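Schlauchpaket getauscht, Kiste neu eingemessen: Griffzelle bei Wedance läuft wieder

Nach neun Tagen Stillstand ist die Griffzelle im Technikraum von Wedance seit dem 3. Mai wieder in Betrieb. Ausgetauscht wurden eine Druckluftleitung und zwei Kabelhalter am Handgelenk des Roboters, außerdem musste die Lage der Kiste neu eingemessen werden. 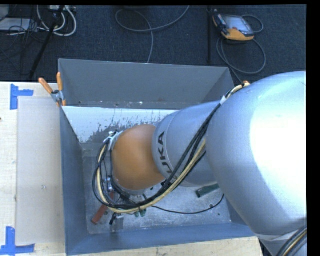

Die Zelle dient dazu, das Greifen ungeordneter Teile aus einer Kiste zu erproben. Wedance entwickelt daran eine Software, die später in der Vereinzelung von Kleinteilen eingesetzt werden soll. Partner des Vorhabens ist der Zulieferer Judel, der die Prüfteile stellt und die Ergebnisse in seinem eigenen Werk nachfahren will. Gebaut hat die Zelle im vergangenen Oktober das Ingenieurbüro Barbosa, das auch die Wartung übernimmt.

Aufgefallen war der Fehler zunächst in den Protokollen. Bei Griffen nahe der Kistenwand fiel der Druck am Werkzeug kurz ab und baute sich nach dem Zurückschwenken wieder auf. In der Mitte der Kiste blieben die Werte normal. Die Mitarbeiter vermuteten erst ein undichtes Ventil und prüften die Versorgung vom Kompressor bis zum Anschluss am Sockel, ohne Befund. Erst als der Arm von Hand in die betroffene Stellung gefahren und dort stehen gelassen wurde, ließ sich die Stelle finden: Die Luftleitung war an einem Halter so eng geführt, dass sie bei starker Drehung der letzten Achse abknickte. An der Knickstelle hatte sich die Wand der Leitung bereits weißlich verfärbt.

Zu diesem Zeitpunkt hatte die Zelle seit der letzten Durchsicht 3.444 Griffe ausgeführt. Davon waren 2.815 beim ersten Versuch gelungen. Der Rest verteilt sich nach Angaben von Wedance auf leere Griffe, verlorene Teile und Bewegungen, die die Steuerung vorzeitig abgebrochen hat. Wie viele davon auf die geknickte Leitung zurückgehen, lässt sich im Nachhinein nicht trennen. Die Messreihe wird deshalb nicht ausgewertet und soll vollständig wiederholt werden.

Der Tausch selbst war an einem Vormittag erledigt. Gewartet wurde vor allem auf die Halter. Die ursprünglich verbauten Teile waren für ein dünneres Bündel ausgelegt, und nachdem im Winter eine zusätzliche Signalleitung hinzugekommen war, hatte man sie stärker angezogen als vorgesehen. Die neuen Halter liefert die Firma Ellitz in einer breiteren Ausführung, die das Bündel führt, ohne es zu klemmen. Für die Leitung wurde die Länge der Schlaufe am Handgelenk neu bestimmt. Sie muss so groß sein, dass die letzte Achse in beide Richtungen bis an ihre Softwaregrenze drehen kann, und so klein, dass sie beim Eintauchen in die Kiste nicht an Teilen hängen bleibt.

Dieser zweite Punkt hat mehr Zeit gekostet als der Umbau. Am leeren Arm wirkt eine lange Schlaufe unproblematisch. Fährt das Werkzeug aber tief in die Kiste, hängt das Bündel unter dem Gelenk und kann ein liegendes Teil verschieben oder über eine Kante scheuern. Barbosa ließ den Arm daher mit stark verringerter Geschwindigkeit alle Ecken der Kiste anfahren, jeweils mit der größten Drehung, die das Programm dort zulässt. An jeder Stellung wurde angehalten und nachgesehen. Danach wurde die Schlaufe noch einmal gekürzt und die Runde wiederholt. Im Programm ist die Drehung in der Nähe der Wände jetzt enger begrenzt als vorher; einige Griffe werden damit von der anderen Seite angefahren, was den Zyklus geringfügig verlängert.

Neu eingemessen werden musste auch die Kiste. Sie war während der Fehlersuche vom Tisch genommen worden und stand danach nicht mehr exakt an ihrem Platz. Klebeband auf der Tischplatte genügt zum groben Ausrichten, für die Steuerung reicht das nicht. Beim Einmessen wird mit einer Spitze am Werkzeug nacheinander an mehrere Punkte des Kistenrands gefahren, und zwar über das Bedienhandgerät im Handbetrieb. Aus den Punkten berechnet die Steuerung ein eigenes Koordinatensystem für die Kiste, auf das sich alle Griffe und auch die Sperrzonen an den Wänden beziehen. Der Vergleich mit den alten Werten ergab eine kleine Verdrehung, die am Tisch mit bloßem Auge nicht zu erkennen war – am Grund der Kiste hätte sie für eine Berührung mit der Wand ausgereicht.

Während des Einmessens darf an der Kiste nichts mehr bewegt werden. Wedance hat den Ablauf deshalb umgestellt: Erst wird ausgerichtet und festgeklemmt, dann eingemessen, und die Klemme bleibt bis zum Ende der Messreihe an ihrem Platz. Wird sie gelöst, gilt die Einmessung als verfallen. Bisher hatte man sich damit begnügt, die Kiste nach dem Umfüllen wieder an die Markierung zu schieben. Ob ältere Messreihen davon betroffen sind, wird noch geprüft.

Auch der Wartungsplan wurde geändert. Bislang sah er eine Sichtprüfung des Schlauchpakets nur zusammen mit der großen Durchsicht vor. Künftig wird vor jeder Messreihe kontrolliert, ob die Leitungen an den Haltern frei liegen, ob die Ummantelung Scheuerstellen zeigt und ob die Steckverbinder unter dem Handgelenk fest sitzen. Dazu kommt eine Probefahrt mit der größten zulässigen Drehung. Der Druckverlauf wird dabei mitgeschrieben und mit dem Verlauf nach dem Tausch verglichen. Weicht er ab, beginnt die Reihe nicht.

Für Arbeiten am Handgelenk gilt weiterhin, dass der Antrieb abgeschaltet und die Druckluft abgelassen sein muss. Neu ist ein Eintrag im Zellenbuch, wenn eine Leitung ergänzt oder entfernt wird. Die Signalleitung aus dem Winter war dort nicht verzeichnet. Barbosa erfuhr von ihr erst bei der Reparatur – in den Unterlagen des Büros war das Bündel noch in der ursprünglichen Stärke eingetragen, und nach diesen Unterlagen wären wieder die schmalen Halter bestellt worden.

Die ausgebaute Leitung geht an Ellitz. Dort soll geklärt werden, ob das Material für die engen Biegeradien am Handgelenk überhaupt geeignet ist oder ob ein anderer Schlauch verwendet werden sollte. Bis das Ergebnis vorliegt, bleibt die jetzt eingebaute Leitung gleicher Art in Betrieb. Eine Ersatzleitung und ein Satz der breiteren Halter liegen bei Wedance bereit, damit ein erneuter Ausfall nicht wieder an der Lieferzeit hängt.

In den ersten beiden Tagen nach dem Wiederanlauf ist der Druckabfall nach Angaben des Unternehmens nicht mehr aufgetreten. Gefahren wurde zunächst mit halber Geschwindigkeit und mit den bekannten Prüfteilen. Die Wiederholung der verworfenen Messreihe soll beginnen, sobald Judel eine weitere Lieferung geschickt hat. Ein Teil der bisherigen Stücke ist durch die vielen Griffe an den Kanten so abgenutzt, dass er aussortiert wird.

Judel hatte geplant, die Versuche im eigenen Werk parallel aufzunehmen. Dieser Termin verschiebt sich. Die dortige Zelle ist nach denselben Unterlagen aufgebaut und hat noch die schmalen Halter; sie soll vor dem ersten Lauf umgerüstet werden.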